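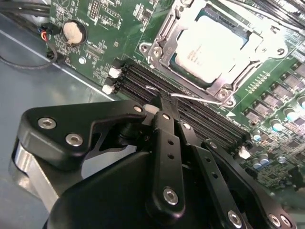 ## 4. Preparing the open day demonstration

This section is for the person who runs the Pratar cell when visitors come to the Lamthorpe workshop. It covers the set-up of the chassis, the teaching of the positions and the presentation itself. For the normal daily start, see section 2.

The demonstration shows how the arm works around a processor socket: approach to the socket, contact with the wire lever, and return to the home position. The power supply of the chassis must be disconnected during all of it.

### 4.1 Before the visitors arrive

1. Put the open chassis on the bench plate and push it against both stops.
2. Check that the memory slots are empty. With memory in the slots, the side links of the gripper can touch the modules when the wrist turns.
3. Move the loose cables to the sides of the chassis. Do not pull on the small fan plugs.
4. Switch on the controller and wait until the green lamp is steady.
5. Open the Tutora program and load job 268.
6. Press **Home**. The arm goes to the home position at low speed.

> **Note:** Job 268 was taught by Lilla Bognár with the long fingertips. If the short ones are fitted, do not use this job. Change the tips first, or teach the job again as in 4.2.

### 4.2 Teaching the positions

Every time the chassis was lifted from the plate, the positions must be checked again. Even a small shift is enough for the tips to miss the lever.

1. Turn the key to **Teach** and hold the pendant with the enabling switch pressed halfway.
2. Drive the arm over the socket and stop when the tips are 100 mm above the board.
3. Turn the wrist until the fingers point in the direction you need for the lever. Save this as the approach point.
4. Go down in slow steps. Look from the side, not only at the camera screen, as the screen does not show height very well.
5. Close the tips gently around the wire. Save the point, open the tips and go straight up again.
6. Play the job one time in **Step** mode with your thumb near the stop button.
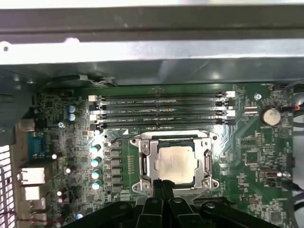 If the arm stops with message 2029, the force limit was reached before the saved point. Do not raise the limit. Go back to the approach point, look if a cable is lying under a link, and teach the low position again a little higher. When the message comes two times one after the other, call Máté Pálfi or Ernő Szabó before you continue.

> **Caution:** Never put your fingers between the links to free a cable. Press the stop button, turn the key to **Off**, and then move the cable.

The glare of the ceiling lamps on the metal of the processor can disturb the camera. Kristóf Magyar usually turns off the row of lamps above the bench, and this is enough on most days. In July, when the sun comes in from the yard side, you need to close the blinds as well.

### 4.3 During the presentation

1. Ask the visitors to stand behind the yellow line. Children stand in front, with an adult beside them.
2. Show where the stop button is and press it once, so that everybody knows the sound.
3. Turn the camera screen to the visitors and start the job at low speed.
4. Pause at the approach point. It is a good moment for questions, and the colour picture on the screen is sharpest at this distance.
5. Continue to the end of the job and wait for the home position before you speak about the next station.

Visitors often ask if the robot "sees" the lever. You can answer that it goes to a taught point and the camera is there for the operator. Please do not promise more than this. Questions about prices or delivery go to Ilona Kovács at the Vörös desk near the entrance.

A visitor may jog the arm with the pendant only under these conditions:

- the arm is at the approach point or higher
- the speed is set to the lowest step
- you are holding the second stop button in your own hand 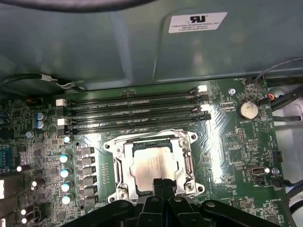 *Page last changed: 2018-05-22*

### 4.4 After the last group

1. Send the arm to the home position and turn the key to **Off**.
2. Wipe the fingertips with a dry cloth. Do not use alcohol on the pads.
3. Look at the contacts in the socket area and the slots. Write any damage in the cell logbook, also when it is old damage that was not written before.
4. Leave the chassis on the plate if there is another group tomorrow. Otherwise put the antistatic cover on it and return it to the shelf.
5. Save the job under a new number if you changed any point. Do not write over 268.

The pendant goes back to its charger in the office. It needs a full night to charge.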